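Thema: Papierkram aufbewahren oder scannen und weg damit?
Forum: Haushalt & Organisation > Ablage, Verträge, Unterlagen
Seite 1 von 1

kellerregal
Dienstag, 22. September 2020

Hallo zusammen,

ich räume seit August unser Arbeitszimmer aus und bin jetzt bei den Ordnern angekommen. Es sind 18 Stück, dazu zwei Kartons mit losem Zeug. Kontoauszüge, Nebenkostenabrechnungen, Garantiebelege, Gehaltszettel, Schulzeugnisse, alles durcheinander. Meine Frau möchte das Zimmer als Büro nutzen, weil sie weiter von zu Hause arbeitet, und die Ordner nehmen eine ganze Wand ein.

Meine Idee wäre, alles einzuscannen und danach zu vernichten, bis auf Urkunden und Zeugnisse. Ein Arbeitskollege hat mir den Britalico empfohlen, das ist ein kleiner Einzugsscanner, der beidseitig einliest. Dazu gibt es ein Programm namens Distiseck, das die Texte erkennt und durchsuchbar macht.

Fragen an euch:
Wer hat das schon komplett durchgezogen?
Was habt ihr im Original behalten?
Wie lange hat es gedauert?

Danke schon mal.

mara_nord

Wir haben das vor drei Jahren gemacht, allerdings mit weniger Ordnern. Mein Rat: erst ausmisten, dann scannen. Ich habe am Anfang alles durch den Einzug gejagt und hinterher gemerkt, dass ich die Hälfte davon auch digital nie wieder brauche. Stromrechnungen von einer Wohnung, in der ich vor zehn Jahren gewohnt habe, zum Beispiel.

Behalten haben wir im Original: Geburtsurkunden, Heiratsurkunde, Zeugnisse, alles zur Rente, Kaufvertrag vom Haus samt Grundbuchsachen, Testament, Impfpässe. Das passt in eine Kassette.

Gedauert hat es einen Winter, immer sonntags ein paar Stunden.

Altpapier63

Ich halte von der ganzen Scannerei nichts. Papier liegt da und ist da. Eine Festplatte ist irgendwann kaputt, und das Programm, mit dem man das mal abgelegt hat, gibt es in zehn Jahren nicht mehr. Ich habe Ordner von meinen Eltern aus den Sechzigern, die kann ich heute noch aufschlagen und lesen.

18 Ordner sind außerdem nicht viel. Kauf dir ein ordentliches Regal für den Keller und gut.

kellerregal

Keller geht leider nicht, der ist trotz meines Benutzernamens feucht. Wir hatten da unten mal Bücher stehen, die konnte man danach wegwerfen.

@mara_nord: Hast du als PDF gespeichert oder in einem Programm?

mara_nord

Normale PDFs in normalen Ordnern auf dem Rechner. Jahr, dann Thema. Dateiname immer mit Datum vorneweg, also Jahr-Monat-Tag und dann Absender. Damit sortiert sich das von selbst. Distiseck kenne ich nicht, aber ich würde darauf achten, dass man die Dateien auch ohne das Programm öffnen kann.

tonerstaub

Distiseck habe ich benutzt. Die Texterkennung ist ordentlich, bei Thermopapier und Handschrift aber unbrauchbar. Exportieren kann man als PDF, nur gehen dabei die Schlagwörter verloren. Wer sich also viel Mühe mit dem Verschlagworten macht, hängt an dem Programm. Ich bin deswegen wieder weg davon.

Der Britalico ist für den Hausgebrauch in Ordnung. Ich hatte bei mir 2000 Seiten durch, dann musste ich die Einzugsrollen reinigen, weil er immer zwei Blätter auf einmal genommen hat. Mit einem feuchten Tuch abwischen reicht.

Altpapier63

Da haben wir es doch schon. Schlagwörter weg, Rollen reinigen, doppelt eingezogene Blätter. Wer kontrolliert denn, ob wirklich jede Seite drauf ist, bevor das Original in den Schredder wandert? Ich wette, kaum einer.

tonerstaub

Ich kontrolliere das. Blätter im Stapel zählen, Seiten in der Datei ansehen, fertig. Bei Verträgen blättere ich die Datei einmal durch. Dauert eine Minute.

Zum Haltbarkeitsargument: Dein Papier hat genau ein Exemplar. Bei uns im Haus ist mal ein Rohr geplatzt, da war das Papier vom Nachbarn auch nicht mehr lesbar. Dateien kann ich kopieren, eine Platte liegt bei meiner Schwester.

Blattwender

Noch ein Punkt zu den Fristen, weil da oft Unsinn erzählt wird. Als Privatperson muss man das meiste gar nicht aufbewahren. Ausnahme sind Handwerkerrechnungen rund ums Haus, da sind es zwei Jahre. Alles andere ist eigenes Interesse: Kontoauszüge wegen der Verjährung mindestens drei Jahre, Gehaltsabrechnungen bis der Rentenverlauf geklärt ist, Kaufbelege solange die Gewährleistung läuft. Wer selbstständig ist, hat ganz andere Regeln und sollte das mit dem Steuerberater besprechen und nicht hier im Forum.

kellerregal

Danke, das hilft sehr. Selbstständig ist hier niemand. Damit fliegen bei mir vermutlich schon fünf oder sechs Ordner raus, ohne dass ich den Scanner anfassen muss.

Was macht ihr mit Versicherungen? Da habe ich zu jeder Police noch jeden Nachtrag und jede Beitragsanpassung.

mara_nord

Police und aktueller Nachtrag bleiben im Original, die alten Beitragsschreiben habe ich weggeworfen. Lebensversicherung ist ein Sonderfall, da unbedingt den Originalschein behalten. Den wollen die meistens bei der Auszahlung sehen.

Blattwender

Sehe ich beim Rest etwas anders. Bei der Berufsunfähigkeit würde ich alles behalten, auch den alten Antrag mit den Gesundheitsfragen. Wenn es da mal Streit gibt, kommt es auf genau diese Seiten an.

mara_nord

Stimmt, die hatte ich vergessen. Den Antrag haben wir auch noch.

tonerstaub

Was beim Scannen viel mehr Zeit kostet, als man denkt, ist das Vorbereiten. Der Einzug will glatte, einzelne Blätter. Also alle Klammern raus, Knicke ausstreichen, Klebezettel ab. Gerade die alten Sachen sind bei mir doppelt und dreifach geheftet gewesen, an jeder Ecke einmal. Ein Klammerentferner für wenig Geld ist Pflicht, mit den Fingernägeln macht man das nur einen Abend lang. Bei Dingen, die im Original bleiben, hefte ich nach dem Scannen wieder neu, eine Klammer oben links, mehr nicht.

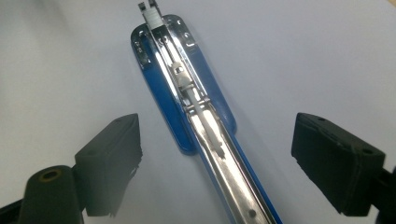 Büroklammern nehme ich dafür nicht mehr, die verhaken sich im Ordner und ziehen beim Umblättern das Nachbarblatt mit. Außerdem rosten die billigen. Bei den Unterlagen meiner Tante waren auf jeder ersten Seite braune Abdrücke.

Gerechnet habe ich so: ein Ordner braucht zwei Abende, einer fürs Vorbereiten und einer fürs Scannen und Benennen.

Altpapier63

18 Ordner mal zwei Abende. Na dann viel Vergnügen. In der Zeit baue ich dir das Regal zweimal auf.

kellerregal

Ein Regal braucht halt eine Wand, und genau um die geht es. 😉

Ich habe mal in einen Ordner reingeschaut. Nebenkosten 2004 bis 2009, jedes Jahr sauber geheftet, und zwar so, dass die Klammer mitten durch den Lochstreifen geht. Der kommt komplett weg.

ordnerrücken

Ich habe die Sache abgegeben. Es gibt Dienstleister, die holen die Kartons ab, scannen und vernichten. Ich war bei Urquhart, die haben für meine Unterlagen 130 Euro genommen, das waren 1000 Blatt. Klammern mussten vorher raus, sonst kostet es Aufschlag. Die Dateien kamen auf einem Stick, durchnummeriert, aber nicht benannt. Das Benennen musste ich also trotzdem selbst machen.

Qualität war gut, zwei Seiten standen auf dem Kopf.

Blattwender

Finde ich heikel. Da sind Gehaltszettel, Arztbriefe und Kontonummern dabei. Ich würde das nicht aus der Hand geben, auch wenn die alle ihre Zertifikate haben.

ordnerrücken

Muss jeder selbst wissen. Es gab einen Vertrag zur Datenverarbeitung und ein Vernichtungsprotokoll. Die Arztsachen habe ich vorher rausgenommen und selbst gescannt, das war nur ein dünner Stapel.

tonerstaub

Der Preis ist in Ordnung, wenn man bedenkt, was ein eigener Scanner kostet. Nur ist der danach eben noch da für die laufende Post. Bei mir wird jeder Brief am selben Tag gescannt, dann wächst nichts mehr nach. Den Scanner nur für die Altlasten zu kaufen und danach wieder in den Ordner zu heften, wäre schade drum.

mara_nord

So ist es bei uns auch, wobei ich es nicht täglich mache. Wir haben eine Ablage im Flur, und wenn die voll ist, setze ich mich hin.

Zum Vernichten noch: Wir haben uns damals einen kleinen Schredder von Kinley gekauft. Der schafft wenige Blätter am Stück und braucht dann eine Pause, weil er heiß wird. Für größere Mengen würde ich beim Wertstoffhof fragen, unserer hatte eine verschlossene Tonne für Akten. Beim Schredder müssen Plastikhüllen vorher ab, Heftklammern hat unserer geschluckt.

Altpapier63

Eine ernst gemeinte Frage an die Scanner: Was macht eigentlich der Ehepartner, wenn euch was passiert? Bei mir steht auf dem Ordner „Versicherung“, den findet jeder. Bei euch liegt alles hinter einem Passwort.

tonerstaub

Guter Punkt. Bei uns liegt ein Blatt in der Kassette mit den Urkunden. Da steht, wo die Platte ist, wie der Rechner aufgeht und welche Verträge laufen. Einmal im Jahr drucke ich das neu aus.

Blattwender

Auf Papier also. 😄

Das Blatt würde ich aber auch jedem empfehlen, der nur Ordner hat.

Altpapier63

Auf Papier. Mehr wollte ich gar nicht hören.

kellerregal

So, nach euren Antworten werde ich es so machen: Erst die Fristen durchgehen und wegwerfen, was weg kann. Dann zwei Ordner mit Originalen anlegen, einer für Haus und Rente, einer für Versicherungen. Den Rest scanne ich selbst, den Britalico habe ich gebraucht gefunden. Distiseck lasse ich weg und nehme normale Ordner auf dem Rechner mit Datum vorne, wie mara_nord es beschrieben hat.

Eine Frage noch: Welche Auflösung stellt ihr ein? Voreingestellt sind 600 dpi, damit werden die Dateien ziemlich groß.

tonerstaub

300 dpi reichen. Graustufen für normale Briefe, Farbe nur, wenn Stempel oder farbige Markierungen drauf sind. 600 nehme ich höchstens für alte Fotos, und die gehören sowieso auf einen Flachbettscanner.

mara_nord

Ebenfalls 300. Und vor dem Schreddern die Sicherung machen, nicht danach.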